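Questions from the floor: the new picking arms at Busholm

Will I still have a job here?
Yes, and we're glad people ask it straight out. All 130 of us at Busholm are staying on. The two Weladar arms take over the small-parts racks, so the walking and reaching that wore everybody's shoulders down by the end of a shift should get a good deal lighter.

So what do the arms do all day?
They pick from the blue bins on the roller tracks, one piece at a time, up to 2,000 picks a shift – slow and steady, and quite pleasant company once you're used to them.

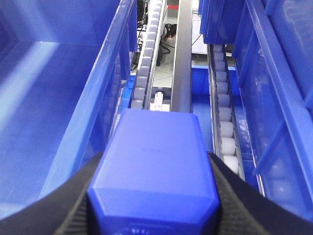

Anything odd-shaped, fragile or badly labeled still comes to a person, and so does every final check before packing.

Do I need training?
A little! It takes five hours, it's paid, and it's held in the Tapley room. You'll learn how to pause an arm, clear a jam and start it up again.

Who do I talk to if I'm worried?
Your shift lead, any time at all – or drop a note in the box by the Luvov line.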